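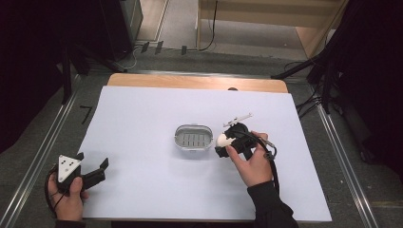 Hand-held grippers in use over a work board.

MEDIA RELEASE

Flekside publishes code of practice for hand-held gripper work

Flekside has released a code of practice for organisations that use hand-held grippers to record tasks for robot training. It was written with Adeyemi and trialled at the Galtham site over 400 recording sessions.

The code covers table set-up, cable routing, operator breaks and the labelling of records. It has 37 clauses. Operators must stop for a rest after 250 grasps, and each site must keep a written log of worn or replaced finger pads.

"We wanted rules that a new operator could read in one sitting and follow the same day," a Flekside spokesperson said. "Most of the clauses come from problems our own crews reported." 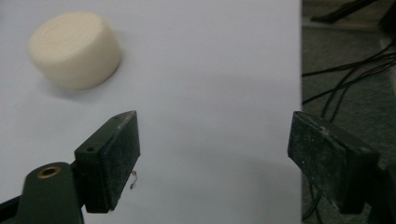

Does the code apply to sites that already have their own safety rules?
Existing site rules stay in force, and where the two differ the stricter one applies.

Sites that adopt the code will be asked to complete a self-assessment each April. Those that meet at least 80 per cent of the clauses can be listed on the Flekside register - the rest will be given a plan and a second review. Flilasberg will carry out the reviews. 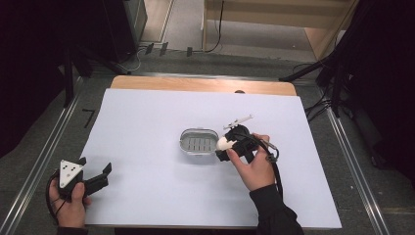 How to get the code

The code is free to download from the Flekside website. Printed copies can be ordered from the Galtham office, which is open from 9 am.

Print this page | E-mail this page

This website uses cookies. By continuing to browse you agree to our use of cookies.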